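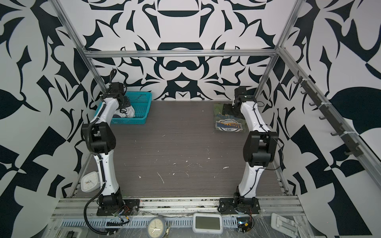 Turquoise basket, black-and-white walls.

The owner of Titberg Alterations in Bumasley has been taking in waists for 20 years, and this summer she is letting them out. She would like it known that she passes no judgment. "I say 'the fabric must have tightened,'" she tells me over the counter. "I've said it so often I've started to believe it."

Before the spring, her trade was weddings, hems and the odd zipper. The weddings have gone. The zippers, she says, are hanging in closets, waiting to find out if they'll be needed again. What comes through the door now is elastic.

"People bring me a good pair of dress pants and ask for a drawstring," she says. "Wool! With a crease! I ask if they're sure, and they tell me the camera stops at the chest."

She charges $7 for a plain elastic waistband and more if the pants are lined, on the grounds that lined pants should know better. The work isn't hard. You open the back seam, cut the band, and try not to think about the tailor who put it there. A pair takes her less time than the conversation before it, in which the customer explains about the baking.

Does she think the button will come back?

"It'll come back," she says. "My mother thought hats would come back, so maybe don't write that down." 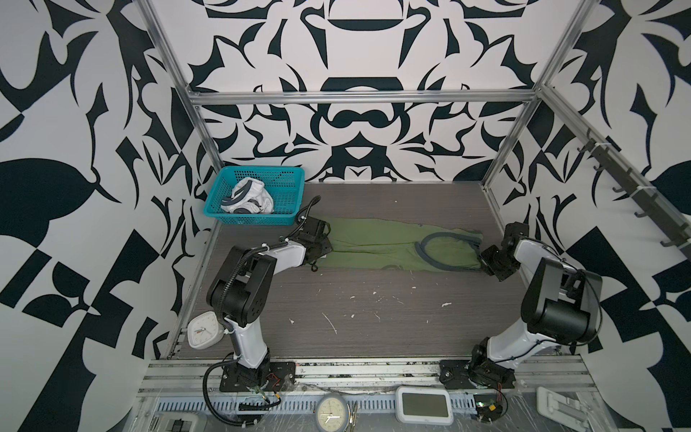 A voice from behind the pressing curtain objects that elastic gives out in a couple of years, and then everyone will be in here again wanting it replaced, so where is the tragedy?

The owner considers this. "Fine," she says. "But I'm keeping the buttons." They're in a cookie tin under the register. She has me lift it, and it takes both hands.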